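Home | Notebook | Drafts | Contests | Archive

2019-09-01
Wafula Odera

Workshop notebook, Urorwood writing group

Read the first 2,000 words of Bakos again before touching anything. The opening is slower than I remembered. Two pages of weather and the river before the ferryman speaks. Marked the spot where he asks for the fare and will try starting there. The river can come back when they are on it.

Skemitz sent the contest rules. Opening pages only, double spaced, no name on the manuscript, entry fee 9 dollars. The one-page synopsis goes in a separate file. I had it attached to the end of the chapter, so that needs splitting before I send it.

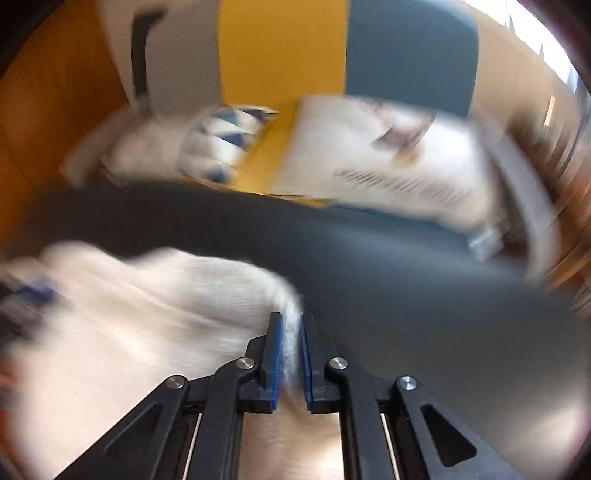 Cuts

Went through chapter one with a pencil, then typed up the changes. Took out 35 lines, mostly the aunt explaining the feud. The feud is clear enough from the way she won't sit at the table. Kept her line about the salt.

Dialogue tags: too many people "murmur." Changed most to "said" and left one. Also moved the letter to the end of the chapter — it was giving away the brother too early. Not sure the new last paragraph holds up without it. Leave it overnight and read it aloud.

Still stuck on the name of the town. Plestard is what I have in every draft, but it is close to Preston and two readers stumbled on it in July. Will ask the group before I do a find and replace on the whole file. 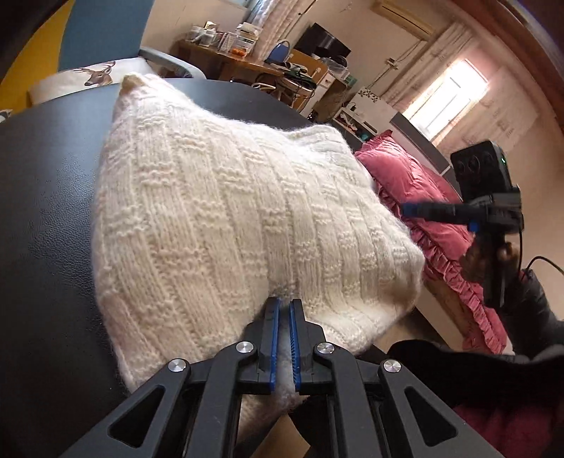 Second reader's notes on the middle section came back as well. She wants the storm moved up by a chapter. I tried it on index cards and it works as far as the landing, then the ferryman is in two places at once. Could fix that by giving the landing to the aunt. That means a new scene, maybe 60 lines, and it would be the first time we see her outside the house. I like that more than the storm itself.

Synopsis draft is too long and reads like a list of names. Start over with only the ferryman, the aunt and the brother in it.

To do next session:
- split synopsis from chapter file
- take name out of the header
- read new opening aloud
- ask about the town name
- sketch the aunt at the landing, by hand first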